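Open weekend at Plaltgate: a nosey afternoon among the new houses

I have no intention of moving house. I want that understood before I describe driving to Skeston on a wet December Saturday to look at houses I can't afford, on a road that didn't exist when my satnav was made. Plaltgate will be 148 homes when it is done.

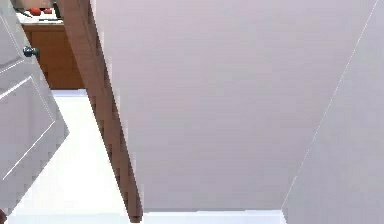
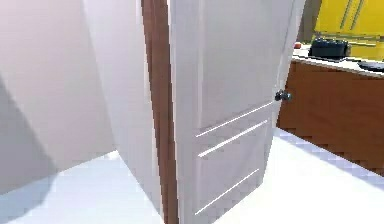 White doors, dark round knobs.

The real thing begins in a car park. A man in a hi-vis waistcoat waved me into a space that was mostly puddle, and then I queued for a pair of blue plastic overshoes. They come in one size, which is too big. All afternoon the whole site rustled.

Gudance, the builders, let people in by groups, and mine was called after 17 minutes. I spent them in the marketing suite reading a wall about community. There was coffee from a machine, and a scale model of the estate under a plastic lid, with a great many more trees than I'd passed on the way in. I asked when the trees were coming. Phase 3, apparently, along with the shop and the bus.

The show houses themselves were better than I wanted them to be. The windows shut with a proper thud, the stairs didn't creak, and the airing cupboard was big enough to air something in. I'm less sure about the bedrooms. Bedroom 2 had a very short double bed in it, and a couple in my group lay down on it to check and had their feet off the end. Bedroom 3 had a desk, a globe and no bed at all, and was described as flexible.

The garden was the size of a generous rug and already had its turf down. We weren't allowed on it.

What I did like was the talk in the garage, given by the site manager, who had plainly been told to keep it short and didn't. He explained the drainage for half an hour. The pond I'd taken for decoration is where all the rain goes, and he was so fond of it that most of us walked down afterwards to have a look. It was filling nicely.

Open again on Saturdays until Easter. Wear thin shoes, take your own biscuits, and park at the top end if you can.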